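Subject: Re: [sevport-keys] Which edition for the Chow preludes?

Hi all,

Back from Sevport, sore wrists and all! My two bits on the preludes:

1. Get the Brimerel. It's $49 and the fingering is sane. 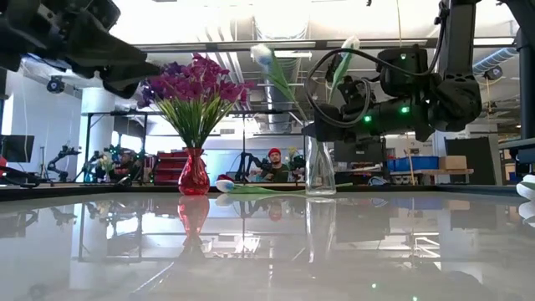
2. Skip the Wukness reprint, even at $4. The slurs in no. 3 are a mess (bar 89 has lost its tie).
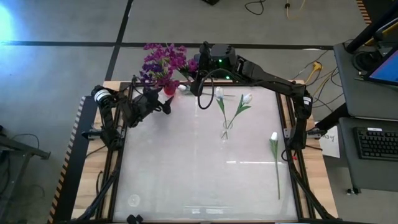

On the list last night, Sevport Keys Secretary wrote:
> I learned them from the Wukness and never minded the slurs.

Fair enough, but my teacher did!

3. Pedal lightly, whatever the colour of the harmony.

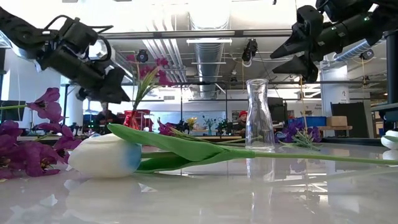
4. Play no. 4 last.

Cheers from the back row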